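Lab Automation on a Real Budget
Handout for Session 2: Planning and buying a two-arm bench
Despina Bratu, Pemitville
September 19, 2019

Before we start, a quick word on the spreadsheet from last time. A few of you asked for a copy with my numbers already filled in, and I'm not going to hand that out (sorry!). Mine are full of choices that made sense for one bench in one building. Use the blank one and fill it in as you read this. Pencil is fine.

1. Start with the chore, then look at arms

Almost everybody I've helped with a purchase began with a brochure. I did too. I fell in love with a Trikex catalog, picked the prettiest arm in it, and then spent a whole winter hunting for something it could do. So please, write down the job first. One sentence, with a verb in it: "move tubes from this rack to that one," or "pick up a flask and set it down by the pipette." If your sentence has three verbs, you probably have three jobs, and you should price them one at a time.

Then lay the job out on a table with the real glassware before anybody signs anything. Stand the things where you think they'll go and reach for each one from the left and from the right. You'll notice very quickly what's in the way of what. For two arms, I put whatever both of them need in the middle and give each side its own things to look after.
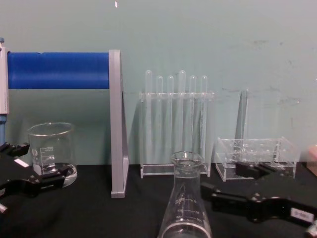 Fig. 1. Two grippers over the glassware, tube racks behind.

Pay attention to how much room the grippers themselves take up. People measure the arm's reach and forget that the hand at the end of it is chunky, often a lot bulkier than the tube it's supposed to hold. Nelu Ursu, who shares this course with me, cuts gripper shapes out of cardboard and pushes them around the bench. It looks silly and it has saved us from at least one bad order.

2. The four piles of money

I sort every budget into four piles. You can call them something fancier for your finance office.

Pile one is the machine: arms, grippers, controller, cables, mounts. Ask for the mounts as a separate line, since some sellers leave them off the first quote and you find out when the boxes arrive.

Pile two is everything the machine touches. Racks, flasks, beakers, tubes, the mat on the table. Buy spares of anything glass. For our practice bench I set aside $2000 for this pile and I'd do the same again, although I grumbled at the time.

Pile three is people. Somebody has to set the thing up, learn it, and be the person everyone else calls. If that person already has a full-time job, you need to pay for some of their hours or take something off their plate. I've seen more benches go quiet over this than over any broken part.

Pile four is the stuff that goes wrong. Replacement fingers, a bad cable, shipping a part back. Pick a number you can defend and leave it alone until you need it.

3. Reading a quote

Let's use the one from class. Prarkeo quoted us $3480 for a gripper package, and the other bidder, Caldeira, came in lower. Most of you picked Caldeira in about ten seconds! Now go back and look at what's inside each one. Prarkeo's price had the fingers, the mounting plate and a day of setup in it. Caldeira's had the gripper. Once you add the missing lines, the two get very close, and then what matters is delivery time. Ours was quoted at 8 weeks, which would have been fine in spring and was a real problem with a December deadline for spending the money.

Things I ask every seller, usually by phone:

What's left out of this price that I'll need on day one?
Can I buy single fingers, or only the whole set?
Who picks up the phone when it stops, and during what hours?
How long is this quote good for?
Will you hold the price if I split the order over two budget years?

Write down the name of the person who answered and put it in the same folder as the quote. You'll want it later.

4. Cameras, and where they earn their keep

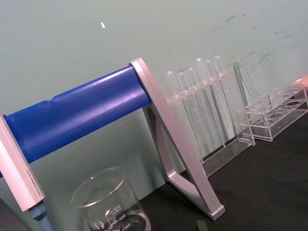

Cameras are the line that gets cut first when a budget is tight, and I'd like you to fight for at least one good view near the hand. A single view from farther back will tell you where the big things are, and that's often enough for moving a rack. Clear labware is harder. Look at the two tube racks standing along the wall: both are transparent, one has its tubes and the other has none, and a tall clear panel overlaps the back of the filled one. Compare those edges with the thick blue bar and you'll see why I want you to bring your own clear plastic and glass to any demo. A seller's demo with bright solid blocks doesn't answer your question. Ask for the same test, on your items, in lighting like yours, and get the camera priced with its mount and cable as one line.

5. Buying in stages

If you can, don't spend it all at once. My usual order is table and labware, then one arm with its gripper and camera, then the second arm after the first has been in regular use for a while. Check with your purchasing office before you plan it this way, though. Some places treat a split order as two separate purchases and make you collect bids again, and that can eat up whatever you gained by waiting.

For next session: bring your job sentence, a sketch of your table seen from above, and your four piles with a number in each, even if it's a guess (mark the guesses with a G). Nelu will bring the cardboard. If you've got a real quote you're allowed to share, cover up the discount line and bring that too.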